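Open day at the Stoltau court and forensic laboratory

October 2019

The regional court at Stoltau opens its doors to the public once a year, and this autumn the forensic laboratory next door joined in for the first time. I went along with a group from our neighbourhood association. We had booked in March, when the places were first offered, and it was just as well, as the morning tours were full by summer.

You go in through the side entrance on Kowalchuk Street, past the same scanners that everyone else uses. Bags are opened and phones go in a locker if you are visiting the courtrooms. The queue took a while. There were 900 visitors over the whole day, according to the usher who handed out the badges.

The first stop was courtroom 7, the largest one, where serious criminal cases are heard. A judge explained who sits where and what happens on the first day of a trial. She spent most of the time on appeals, which was what people asked about. A person who has been convicted has a fixed period in which to lodge an appeal, and the higher court mostly looks at whether the law was applied properly. It does not hear all the witnesses again. Several people seemed surprised by that. One man wanted to know how long a case can stay open, and the answer was that it depends on the evidence and on how busy the appeal court is.

After that we were taken down to the holding cells. They are small and very plain, with a bench fixed to the wall and a hatch in the door. The guard told us the cells are for waiting only and that people are brought over from the prison at Flillari by van in the morning. He let the children try the door.

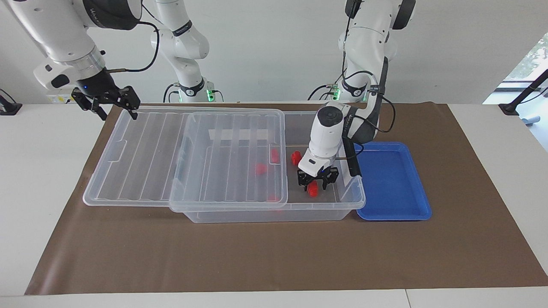
The laboratory part of the tour began after lunch. You cross the yard and put on a paper coat and shoe covers. Our guide had worked on case exhibits for many years and kept to the paperwork side, as we were not allowed to see anything from a live case. Every item that comes in is given a number, and each person who handles it signs for it. She showed us a practice file, number 1201, which trainees use to learn the forms. If one signature is missing, the defence can ask questions about it in court, and they often do.

The records are kept on a system called Umineo, with a paper copy in the basement. I asked how long exhibits are stored after a verdict. In the most serious cases it is decades – old samples have been tested again years later at the request of defence lawyers.

The tour finished with a talk on legal aid in the public gallery. It was the least crowded part of the day and probably the most useful. Leaflets on how to apply were on a table by the door, along with the form itself.

Some practical points. The full visit takes some 2 hours if you skip the talk. Admission is free. The courtrooms have step-free access but the cells do not. There is coffee in the main hall, cash only, and the nearest car park is the one behind the station. Booking for next year is through the court office.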